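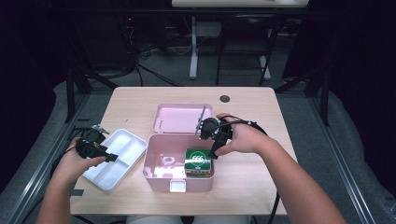
## How to Do a Hot Oil Scalp Treatment at Home

I look forward to this all week! A good scalp treatment leaves my hair shiny right down to the ends, and it feels so lovely that I usually end up half asleep on the bathroom floor with a towel on my head. I had my first one at the Clivellow day spa last June, came home glowing, and started working out how to do it in my own bathroom that same evening.

My hair is thick, wavy and dry at the ends. If yours is fine or gets greasy fast, halve the oil and you'll still get all the good parts.

### What you need

- 2 tablespoons of jojoba or sweet almond oil (I use the Beritz jojoba, the one with the pump)
- 4 drops of rosemary essential oil, if you like the smell
- A small glass bowl and a bigger bowl of hot tap water
- A wide-tooth comb
- A rubber scalp brush. Mine is the Hovland, item 3058, with the soft long bristles. The short-bristle version tugs on my hair like crazy.
- An old towel and a shower cap
- Your regular shampoo

Try a dab of the mixed oil on the inside of your arm the day before, especially if you're using rosemary. Skip the whole thing if your scalp is sunburned, broken or sore.

### Step 1: Detangle first

Comb your hair dry, starting at the ends and working up. Take your time with the bit at the nape of the neck (always the worst on me). Oil on top of a knot makes a bigger knot, and I learned that one with a lot of squealing.

### Step 2: Warm the oil

Pour the oil into the small bowl and stand it in the hot water for 5 minutes. Stir in the rosemary at the end. Test it on your wrist like a baby's bottle. You want it cozy, never hot. I don't microwave it, as it heats unevenly and I don't trust it near my head.

### Step 3: Part and dab

Part your hair down the middle, dip your fingertips and dab along the line. Make a new part an inch over and do it again, then keep going until you reach your ears. Do the back by feel. It doesn't have to be neat! Whatever is left in the bowl goes on the ends.

### Step 4: Massage

Oh, the best part. Put the pads of your fingers on your scalp and move the skin itself in small, slow circles, so your fingers aren't just sliding through the hair. Start at the temples, go up to the crown, then down the back to the two little hollows at the base of the skull. Stay there a while. Press, breathe, let go. Keep your nails out of it, and switch to the brush when your hands get tired.

### Step 5: Wrap up

Shower cap on, warm towel over it. Heat the towel in the dryer if you have one, or soak it in hot water and wring it out really well. Half an hour is plenty. I make tea and put on a sheet mask while I wait, and with the Motora foot warmer plugged in beside the couch it's as close to the spa as my apartment gets.

### Step 6: Wash it out

Put the shampoo on *before* you wet your hair. It grabs the oil so much better this way. Work it in, add a splash of water, lather, rinse, then shampoo once more. Condition the ends only. Rinse cool if you can stand it (I can't in winter).

And watch your footing, the tub floor gets slick! I wipe mine down with dish soap straight after.

### How often?

Once a week suits me in the cold months, and every other week in summer. If your roots look flat the next day, use less oil next time or leave it on for a shorter stretch. The towel should go in a warm wash on its own, and the cap just needs a rinse and a hook to dry on.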